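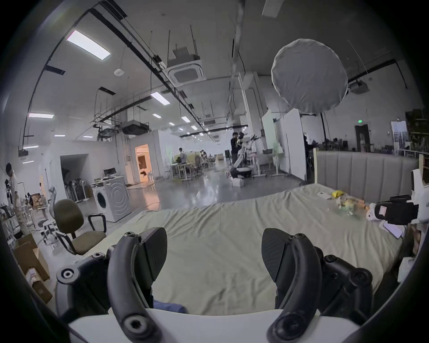 Darska D2 hand-held demonstration gripper

The D2 is a two-finger gripper that a person holds and works by hand to show a robot a task. The operator picks things up, moves them and puts them down at normal working speed, and the tool records the hand's path, the finger opening and the view from its own camera. The recording is then used to train an arm fitted with the matching D2 fingers. No arm is needed while the demonstrations are being made.

It is sold singly or as a pair for two-handed work such as tidying a bed, folding, or holding a bag open while something goes in.

Print this page | E-mail this page

What it is used for

Most customers use the D2 for household and light handling tasks where the objects are small and don't stay in the same place twice. Clearing toys and cards off a sheet is a typical job, and a harder one than it sounds. The surface gives under the fingers, wrinkles shift when something is lifted, and flat items such as paper have to be slid or pinched up by one edge. These are awkward things to program and fairly easy to show.

The same tool can also be used as the hand controller for remote operation. With the Flerunell link module fitted, the arm follows the gripper as it moves, and the operator watches the arm directly or on a monitor. Many labs record the bulk of their demonstrations by hand and use the link only to correct the arm when a trained task goes wrong.

Fingers and pads

The fingers are curved and black, with a broad flat pad at each tip. The curve keeps the middle of the camera view clear, so the object can still be seen between the fingers as they close. Both fingers are driven from one trigger and always move together, so the grip stays centred.

Each finger is bolted on near its base and comes off with the hex key supplied. Pads are a wear part. Change both at the same time, even if only one looks worn, and run the finger calibration again afterwards. It takes less than a minute.

Harder pads are available for card and paper, and softer ones for fabric. If you change the pad type on the hand-held tool, fit the same type to the robot. Demonstrations recorded with one pad do not carry over well to the other, and we get more support calls about this than about anything else.

Camera

The camera is wide-angle and sits behind the fingers, looking forward over them. It sees the fingers, the work and a good deal of the room as well. This is intended, as the tracking uses fixed background features such as furniture edges, ceiling rails and light fittings to work out where the tool is. A busy workshop generally tracks better than a bare white room.

People walking past in the background do not upset tracking as long as most of the view stays still. They will be in the recording, though, so tell colleagues when a session is running. Faces can be blurred on export with the Endov software.

Two-handed sets

The paired set is two D2 units with a shared clock, so that left and right recordings line up without editing. Start either unit and the other starts with it. Each one is calibrated separately and the two can be used apart.

In two-handed work each tool will often come into the other's view. Leave it there. The software uses it as a check on the distance between the hands.

Recording a task

Put the objects out, hold the tool still over the work until the tone sounds, then carry out the task. Finish by opening the fingers fully and holding still again. The two pauses mark the start and end of the demonstration — without them the file has to be trimmed by hand.

Move the objects between runs. Ten demonstrations with everything in a different place are worth more than a long series with the same layout. Slow, exaggerated movements are not needed and usually make the trained motion worse. Keep your sleeves clear of the trigger.

A dropped item need not spoil a run. Pick it up again and carry on, and the recovery becomes part of what the robot learns.

In the box

D2 gripper with fingers and standard pads fitted
4 spare pads
Hex key
3 m USB cable
Calibration card
Printed quick guide

The paired set contains two of everything except the calibration card.

Fitting to a robot

Matching fingers for the robot side are ordered separately and come on a mounting plate. Plates are stocked for the Bergmann wrist flange, and drawings can be downloaded for anyone making their own. The plate must hold the camera at the same height and angle behind the fingers as on the hand-held tool. Check this with the calibration card before the first trained run.

Ordering and repairs

Single units normally leave us within 4 working days. Paired sets are matched and tested together, so allow longer. Prices are on the order form and do not include delivery.

Send tools for repair with the fingers still fitted. Please copy off any recordings first, as the memory is cleared during testing.

This site uses cookies to remember your basket and language. By continuing to browse you agree to their use. Accept | Cookie settings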